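Gripper pair, hand-held
From the Urora Encyclopedia of Small Machines
Section: Setting up and upkeep

A hand-held gripper pair is a set of two robot grippers carried by a person, one in each hand, so that a job can be done with the same kind of fingers a robot arm would have. This article deals with how such a pair is made ready for fine household work (beads, cords, chains, clasps and the like) and how it is kept in good order afterward. For the history of the tool, see Gripper; for grippers fixed to an arm, see End effector.
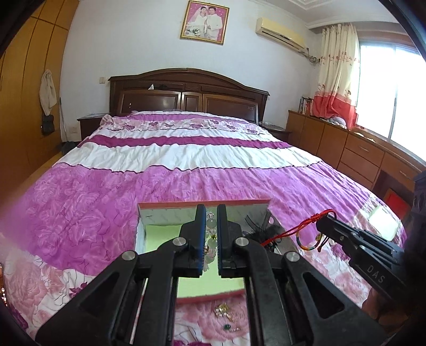

Beads between the blue pads of one gripper, with the tip of a second on a red cord.

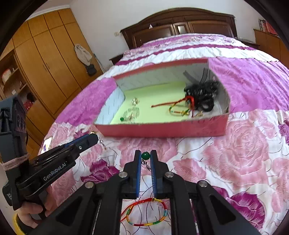
Vol. 7, p. 1477

General layout

The grippers treated in this article have two parallel fingers, each with a soft pad on its inner face, and a set of linkage arms that open and close the fingers together. The arms turn on metal pivots, and it is at the pivots and the pads that nearly all of the ordinary trouble starts. The frame itself asks for very little. A person who is fond of small tools and doesn't mind a quiet quarter of an hour with a soft cloth will find the whole thing quite manageable, and even rather pleasant.

Setting up for small objects

Work with jewelry is a good deal fussier than work with cups or folded towels, and the setup shows it. The first step is to close the fingers slowly, with nothing between them, and look along the line where the pads meet. They should touch evenly from bottom to top. If they touch at the bottom and gape at the tips, a bead will be squeezed downward and lost, usually into the one fold of the bedding where it can't be found again.

The usual cure is to take the pads off, clean the seats under them and put them back on, pressing from the base toward the tip. If the gap is still there, the pivots come next. Each one is eased a little, the fingers are closed by hand until the pads sit flat, and the pivots are tightened again, going from side to side so that neither arm pulls ahead of the other. Hubert Kälin, whose handbook on the Tivanen trainer gripper is still passed around in photocopies, told his readers to stop tightening as soon as the wobble was gone and then to leave the screwdriver in another room. It was sound advice and remains so.

With the fingers true, both grippers are tried on something that doesn't matter. A shoelace is very good for this, and so is a short string of plastic beads. The lace is lifted with one gripper, passed to the other and laid down again. If it slips on one side only, the two sets of pads are probably worn to different degrees, and it is better to change them all than to chase the difference with the screws.

The place of work needs some thought too. A bedspread or a thick towel is kind to fingertips, and a bead that falls on it doesn't roll far, but cloth gives way under the tips and can be caught up between them along with the thing that was wanted. Open boxes bring their own small puzzle: the front wall is easily bumped by the linkage, so the reach is best practiced from above before anything delicate is lifted out. Mirrored linings may also throw light back toward a camera, and a curtain drawn partway across is often all the remedy that's called for.

Care of the pads

Pads pick up skin oil, lint and the fine dust that comes off braided cord. They are wiped with a damp cloth, never soaked, and left open to dry. In the Sitotia workshops the custom was to wipe them every 2 hours of work and to change them as soon as the ribs could no longer be felt with a thumbnail. Talcum powder, which turns up in some older leaflets, makes the surface slick and should be left on the bathroom shelf.

A deep nick at the tip is worth more attention than general wear, for chain links find their way into it and hang there. Trimming the nick with a knife only makes it larger.

Care of the pivots and linkage

Hair and loose thread wind themselves around the pivots, often quite out of sight. Tweezers and a bright lamp will deal with most of it. Where the motion has grown stiff, the pivot is taken out, wiped and put back with a very small touch of dry lubricant. Oil is best avoided, as it creeps down the fingers to the pads.

Common repairs

Fingers that close unevenly: check the seating of the pads, then the pivots, in that order.

Clicking on opening: usually a pivot that has backed out by part of a turn. Stop and tighten it before going on.

Fingers that don't open fully: look for thread in the linkage. The Kioko repair notes, revised in November 2021, add that a bent arm gives the same sign and has to be replaced, as straightening weakens it.

Storage

The pair is put away with the fingers slightly apart, so that the pads don't take a set, and the cables (if there are any) are coiled loosely beside the handles. Spare pads keep well in a closed tin away from sunlight.

See also: Clasp handling; Finger pad; Parallel linkage; Tivanen trainer gripper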